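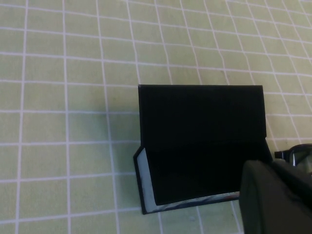
*Wrist view, case with the lid up, glasses at the right edge.*

# Stando "glasses to case" recordings: data card

These notes cover the recordings we made while deciding whether to keep paying for the Stando tabletop kit. Gukach sells it as a ready-to-go setup for "everyday small-object handling". We picked glasses and a case because the sales sheet mentions them by name and because they're awkward. The folder is shared so others can check our sums.

## What's in the folder

- `episodes/` – 738 attempts, fixed and wrist views
- `labels.csv` – one row per attempt, marked by hand
- `rejected/` – 94 attempts we threw out, mostly dropped video
- `vendor_score.csv` – the kit's own marks, left as exported

The 94 are not part of the 738. Please don't add them back in to make the set look bigger.

## Layout

Green gridded cloth, open case on the left, glasses on the right. The grid is there for people reading the video. Stando doesn't use it, whatever the brochure hints.
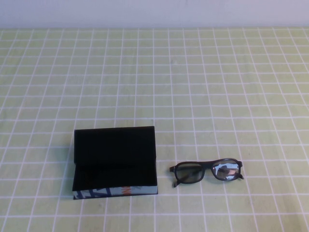

*Fixed view: open case and glasses, arms out of shot.*

We moved both items between attempts but kept them in the lower half of the table. If you train on this and then put the case somewhere else, expect trouble. The sales sheet says "position independent", and we found no setting that made it so.

## Known problems

1. **Lenses.** They're clear and they reflect. In many wrist clips a bright patch covers much of one lens, and the Horemik tracking add-on tends to take the patch for the edge of the rim. Gukach suggested dimming the room. We tried it for an afternoon in September and saw no change worth reporting.
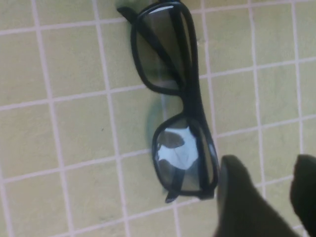
2. **Colour.** The wrist view and the fixed view don't agree. The same cloth can come out beige in one and green in the other. We haven't corrected anything.
3. **Dark on dark.** Black case, black frames, dark grippers. The inside of the case is close to useless for anything that needs depth.
4. **Wrist focus.** The gripper fingers are often blurred in the wrist clips. The focus is fixed and we couldn't change it.

## Scores

Stando's software marked 556 of the 738 as successful. We wouldn't quote that figure. It counts an attempt as done when the gripper has closed and opened again, with no check on where the glasses ended up. Use `labels.csv`.

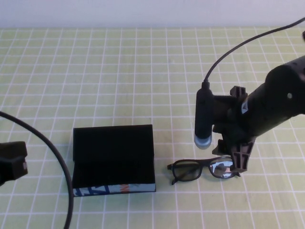
*Fixed view, right arm over the glasses.*

The Dwivedi loader reads the folder without changes, though it sorts by file name, so attempt 10 comes before attempt 2. Rename or sort them yourself.

## Should you buy the kit?

Not on the strength of this. The arms are decent and the cables are long enough. The software is what you're paying extra for, and it's the part we ended up switching off.

## Still to do

- second pass on the labels for attempts with the case turned
- ask Gukach again what "success" means in version 2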